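关于收纳箱、水壶和地上那堆东西的常见问题

本页由 Flusent 整理服务的编辑组维护，问题来自读者来信和上门时被问到的话。我们对收纳这一行的多数说法持保留态度，回答里会看得出来。如果你想找的是“七天改变人生”一类的内容，本页帮不上忙。

一、买箱子之前

问：家里东西多，是不是先买一批收纳箱比较好？

答：不建议。箱子本身也占地方，空箱子占得更多。我们上门时见过一户人家，储藏间里叠着 17 只没拆标签的箱子，而客厅地上的东西一件没少。先把要装的东西堆在一起看看体积，再决定买不买。很多时候堆完就发现，扔掉三分之一之后原来的抽屉就够了。

问：透明的好还是不透明的好？

答：商家喜欢说透明箱“一目了然”。全透明的勉强算，半透明的就要打折扣。半透明的箱子放在一米开外，你只能看出里面有个什么颜色的东西，看不出是什么。所以标签照贴。至于不透明的箱子，优点是看着清净，缺点是半年以后你会忘记它的存在。换季衣物可以用，工具、药品和充电线不要用。

问：带盖子的有必要吗？

答：看你多久开一次。每天都要拿的东西放进带盖的箱子，结果通常是盖子靠在墙边，箱子敞着。一个月开不到一次的，盖子有用，能挡灰，也能往上叠。所谓“密封防潮”的宣传，请看一眼盖子边缘有没有胶圈，没有胶圈就别信。

问：标着 48 升的箱子，真能装 48 升吗？

答：装水也许可以，装东西不行。箱壁多半上宽下窄，底部四角是圆的，把手的位置往里凹。自己拿尺子量底部内侧的长宽，再量到盖子下沿的高度，按这个数买。外包装上的尺寸通常是外沿最宽处。

问：同一个牌子的箱子要不要一次买齐？

答：能叠在一起的箱子确实省地方，这一条我们认。但“买齐一套”的折扣往往搭着两只你用不上的小号。先买两只用一个月，不合适还来得及换。

二、水壶和杯子

问：大号透明水壶放在地上可以吗？

答：可以放，前提是盖子拧紧，而且不在过道上。装满水的大壶很重，有人图方便放在柜顶，我们反对，从高处拿满壶容易闪腰，也容易砸脚。放在箱子旁边、靠着桌子，都比柜顶好。

问：怎么分清哪个壶是谁的、哪个是备用水？

答：网上有卖分色壶套的，价格不低，效果和一条胶带差不多。油性笔在塑料上写字也行，就是洗几次会淡，要补。壶如果一模一样，一定要做记号，光靠“我记得我的放在左边”是不行的。读者 Roos De Graaf 来信说她家四口人用了三种颜色的橡皮筋，第四个人不用，没有橡皮筋的就是他的。这办法不花钱，我们没什么可挑剔的。

问：壶可以横着放吗？

答：空壶可以，横着滚不远的话也无所谓。装了水的不要横放，哪怕商品页上写着“倒置不漏”。新壶也许不漏，用了一年的垫圈是另一回事。自己试很简单：装满，拧紧，垫一张厨房纸，横放一夜，早上看纸。

问：塑料水壶多久洗一次？

答：天天用就天天洗，没有什么壶是“自洁”的。瓶口螺纹和把手根部最容易积垢，用小刷子。小苏打泡一泡可以去味，去不掉的话就换一只，别再买除味片了，我们试过 2 种，洗完多了一股香精味。

问：杯子该收在哪里？

答：收在你倒水的地方旁边。这句话听起来很傻，可是很多人家的杯子在厨房吊柜最上层，水壶在书房地上，于是杯子就在书房住下了。既然如此，不如承认它住在书房，给它一个固定的位置。

三、地面与坐在地上整理

问：你们为什么总让人坐在地上整理？桌上不行吗？

答：桌上也行，只是桌子通常已经满了。地面的好处是大，东西摊得开，也不会再掉下去。坏处是腰和膝盖，所以一次不要超过 31 分钟。这个数字没有什么科学依据，是我们同事 Frans Van Hecke 用厨房定时器时常设的时间，大家跟着用，觉得还行。

问：具体怎么摊开？

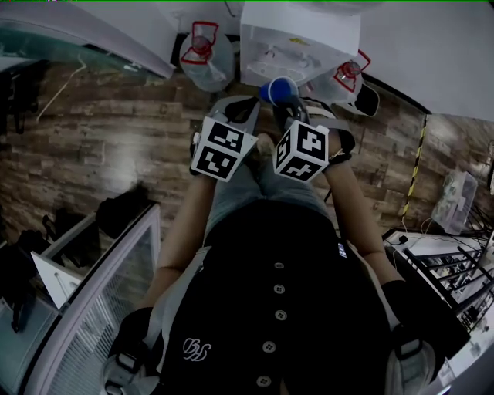 我们的做法是以自己为中心留一块空地，手里只处理一件东西，其余的放在手够不着的那一圈。手够得着的地方一旦堆满，你会同时拿起好几样，然后一样也没放对。先动哪一件，挑最没有争议的，比如那只亮蓝色的杯子：它归哪里谁都清楚，拿起来就能决定。带盖的半透明箱子放在正前方，两边各一只红盖子的水壶，大件就先这样待着，最后再动。壶身上有红色的框线记号，归位时认起来方便些，但记号只管认，不管它该放在哪里，这个还得你来定。包放在一侧，里面的东西另找时间清，不要和地上的混在一起。

问：木纹地板会不会被箱子划坏？

答：拖着走就会。不管卖地板的人怎么介绍耐磨层，箱底夹一粒沙子，拖一米就有一道印。抬起来走，或者在箱底垫一块旧毛巾。贴毛毡垫也可以，记得隔一阵翻过来看看，毛毡里会嵌沙子，嵌了沙子的毛毡和砂纸没多大区别。

问：地板看着挺干净，还需要擦吗？

答：顶灯开着的时候，反光会把灰盖住。关掉顶灯，把手电筒贴着地面照一遍，再来回答这个问题。

问：地上的电线怎么办？

答：能拔的先拔掉。细的白色线最麻烦，在浅色地板上看不清，人走过去就带倒一样东西。市面上的理线盒我们大多不推荐，它们把乱线藏进一个更大的盒子里，还不利于散热。一条魔术贴，绕两圈，挂在桌腿上，够了。整理期间要留在地上的线，顺着墙边走，别从空地中间穿过去。

问：靠墙竖着的东西算不算收好了？

答：不算。靠墙是“还没决定”的意思。如果一样东西靠墙超过两周，要么给它装个挂钩，要么承认你不用它。

四、穿什么、带什么

问：整理的时候有没有必要穿围裙或者工作服？

答：没有。穿一件不怕脏的旧衬衫、一条蹲得下去的裤子就可以。卖“整理专用围裙”的店铺我们看过几家，口袋多得很，结果是口袋里又装了一堆没归位的小东西。袖子卷起来，手腕上有硬物的话容易刮到箱沿，小心一点。

问：黑色的包看不见里面，怎么整理？

答：倒出来。没有别的办法。内胆包、分隔袋都试过，用到第二周，东西还是沉在底下。倒在浅色的毛巾上，先挑出收据、空包装和断了的笔，剩下的按每天用、偶尔用分两堆，偶尔用的那一堆不要再放回去。

问：孩子能参与吗？

答：可以，给一件明确的事。“把房间收拾好”对六岁的孩子没有意义，“把这只杯子放到水池边上”有。Veerle Van Rooij 写信问过，奖励贴纸有没有用。我们的看法是前三天有用。

五、关于各种“方法”

问：你们怎么看 Clavurmont 收纳法？

答：就是把东西按颜色排列的那一套。拍照好看。问题在于人找东西的时候想的是“开瓶器”，脑子里不会先冒出一个“红色的”。书架可以这么玩，厨房不要。上过他们课的读者里，坚持下来的我们还没收到过来信，坚持下来的请写信给我们，我们愿意改这一条。

问：每样东西都该有固定位置吗？

答：常用的要有。偶尔用的，有一只写着“杂”的箱子也过得去，条件是只有一只。等出现“杂二”的时候，就该坐下来清了。

问：请人上门整理值不值？

答：我们自己就做这个，所以这一条你打个折看。如果你知道该扔什么，只是没时间，值。如果你一件也舍不得扔，不值，请来的人只能帮你把东西换个地方放，三个月后又会长回来。后一种情况，先找个朋友陪你坐一下午，便宜得多。

问：上门前我需要先收拾吗？

答：不用。有些客户提前收拾了一整天，把地上的东西全塞进柜子，我们到了以后第一件事是把它们再拿出来。保持原样就好，留出一条能走到窗边的路。

六、其他

问：旧箱子裂了还能用吗？

答：裂在盖子上，接着用。裂在底部或者把手附近，不要再装重物。胶带缠过的箱子搬一次可以，搬第二次我们就不敢担保了。

问：不要的箱子和水壶怎么处理？

答：洗干净，看底部的回收标志，再查当地规定。Clornstead 的社区交换角每逢星期三下午开放，收完好的塑料箱，不收水壶和杯子。去之前先打个电话，他们改过时间。

问：回答和我家的情况不一样怎么办？

答：很正常。写信时请说清楚房间多大、几个人住、东西现在放在哪里。只写“好乱，求助”的来信我们没法回。来信由 Wiebke Gerlach 统一登记，箱子尺寸方面的问题转给 Kobe Van Rooij，他那里有一张实测表，比商品页可靠。上次更新这一页是在三月，主要改了水壶横放那一条。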